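Noticias del barrio - marzo

Cómo cuidar una mesa de madera clara

En el taller de reparación de la calle Szczepańska recibimos cada mes muchas preguntas sobre mesas de madera clara. Casi siempre es la misma preocupación: la superficie se ha puesto amarilla, o tiene un círculo blanco de un vaso, y la persona piensa que ya no hay remedio. En la mayoría de los casos sí lo hay, pero conviene empezar despacio.

Lo primero es saber si la mesa está barnizada o aceitada. Ponga una gota de agua en un rincón poco visible y espere 10 minutos. Si la gota queda entera, la mesa tiene barniz. Si la madera se oscurece debajo, lleva aceite o no lleva nada, y entonces no se debe usar jabón fuerte.

Para la limpieza diaria es suficiente un paño bien escurrido, pasado siempre en el sentido de la veta. Los productos con silicona, que dan mucho brillo el primer día, dejan una capa que después es difícil de quitar.
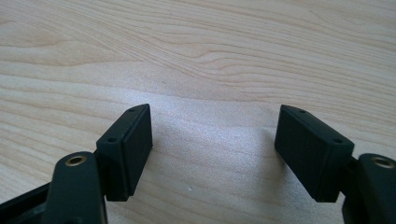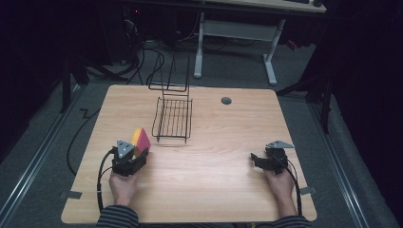 Madera clara, con la veta a la vista.

Las marcas blancas de calor son más superficiales de lo que parecen. Marcelino Tejada, que lleva nuestro curso de muebles, recomienda poner encima un paño de algodón seco y pasar la plancha tibia, sin vapor, durante cinco segundos. Se levanta el paño, se mira y se repite si hace falta. Yo lo probé con la mesa de mi cocina y necesité cuatro veces.

Con las mesas aceitadas se puede lijar un poco, con grano fino, y dar después una mano delgada de aceite. Los trapos usados con aceite se extienden al aire libre hasta que estén secos - nunca se tiran arrugados a la basura, pueden encenderse solos.

El próximo curso empieza a las 10 de la mañana en la sala Cillum. Hay que traer una pieza pequeña, por ejemplo una bandeja o un taburete, y ropa que se pueda manchar. La inscripción se hace en el mostrador del taller.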